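Volasent Sosa 38 — downhill roller board
Home > Wheels > Gravity > Sosa 38

In stock, ships from our Stutdale shop. Orders in before 2 pm go out same day.

Quick version: a lie-down roller board for paved hills. You go head first, on your stomach, steer by leaning, brake with your toes and the hand levers. Thirty-eight inches from nose to tail, hence the name. Same deck as last season, new trucks, new levers, better pads.

What changed
Front truck is wider. Feels calmer when you get up to speed, turns in a little slower at walking pace, you get used to it in a run or two. Levers moved outward so big gloves fit. Chest pad now comes off with four snaps insted of the glued one everybody complained about. The old glued pad won't fit the new deck and the new pad won't fit the old deck, sorry.

Specs
Deck: bent ash, clear coat
Wheels: soft front, medium rear
Bearings: sealed
Brakes: rear drum, cable pull, both sides
Rider weight: up to 300 lb
Color: black or orange. Orange runs out first.
Price: $486 with pads, tools and a spare cable

Who it's for
People who already skate, sled or luge and want something for the months without snow. Also okay for a first timer if the hill is short and has a long flat runout. Closed roads only please. We get the emails.

Setup takes about twenty minutes. Front truck goes on first, logo facing forward. Then the rear, then cables. Leave the cables a touch loose, ride it down the driveway, then snug them up. If the levers touch the grips you've gone too loose. Bolts are all one size so you only need the one wrench in the bag. 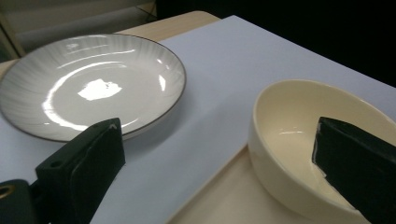 Can I swap in my own wheels?
Most standard downhill wheels fit the front. The rear ones have to be ours, the drum sits inside the hub and there is no adapter.

Wheels and wear
Rears last longer than fronts on this board, opposite of what you'd think. Swap left and right when the inside edge starts to cone. New set of fronts is on the spares page. Don't mix an old wheel with a new one on the same truck, it will pull to one side and you'll blame the cables.

Sizing
One deck length. Pad slides forward or back on the rails, mark your spot with tape. If you're tall your knees hang off the end, fine, that's how it's ridden. Short riders should slide the pad forward untill the levers are easy to reach with bent elbows.

What to wear
Full face helmet, leather or padded suit, gloves with palm pucks, shoes you don't like. Toe rubber goes fast. We sell stick-on toe plates, one pair does most of a season.

See it ridden
The Grurnano hill weekend is in October again and we'll have demo boards at the bottom tent, sizes of suit up to XL. Bring your own helmet, we don't lend those. Runs start at 9 am, first come. Last year the crowd was over 1000 and parking was a mess, so take the shuttle from the lower lot — it's free.

Warranty
Two years on deck and trucks. Pads, wheels, cables and toe plates are wear items, not covered. Cracked deck, email us a picture of both sides and the order number.

Returns
Unridden, in the box. If the wheels have road on them it's yours.

Goes with
Toe plates, pair
Spare brake cable
Front wheel set
Carry strap — back in stock next month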